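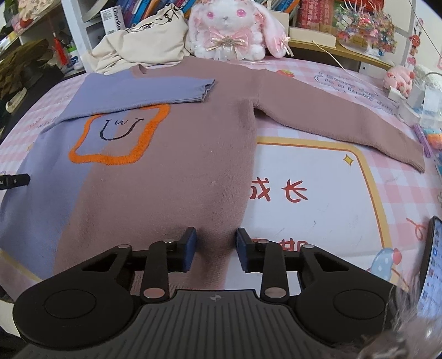 A reader of the last edition asks whether the Knits program can be run with a full drum, as Cottons can. It cannot. Half a drum is the limit on all Zinico Idix 710 washers.

4.3 Running the Knits program

1. Open the water tap fully and check that the drain hose is hooked in place.
2. Read the care label. Do not wash anything marked "dry clean only."
3. Turn the garment inside out, close any buttons and place it in the drum.
4. Pour liquid wool detergent into compartment II, up to the lower line. Leave compartment I empty.
5. Turn the dial to Knits. The display shows COLD and a spin speed of 610.
6. To lower the spin speed, press Spin until 200 appears. For no spin, press it again until the display shows two bars.
7. Close the door and press Start. The door lock light comes on.

Note: The program takes about 100 minutes. Time on the display may jump near the end while the machine balances the load – this is normal.

Caution: Do not use bleach or powder with this program. Do not pull on the door while the lock light is on.

4.4 After the program

1. Wait for the lock light to go out, then open the door.
2. Lift knits out with both hands. Do not hang them while wet.
3. Dry flat, away from direct heat.
4. Fold once fully dry.

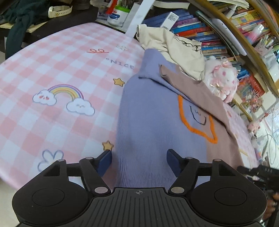

Fig. 4-2. Knit sweater, folded lengthwise.

5. Leave the washer door ajar and wipe the rubber seal.

For Gotbridge stacking kits, see section 7.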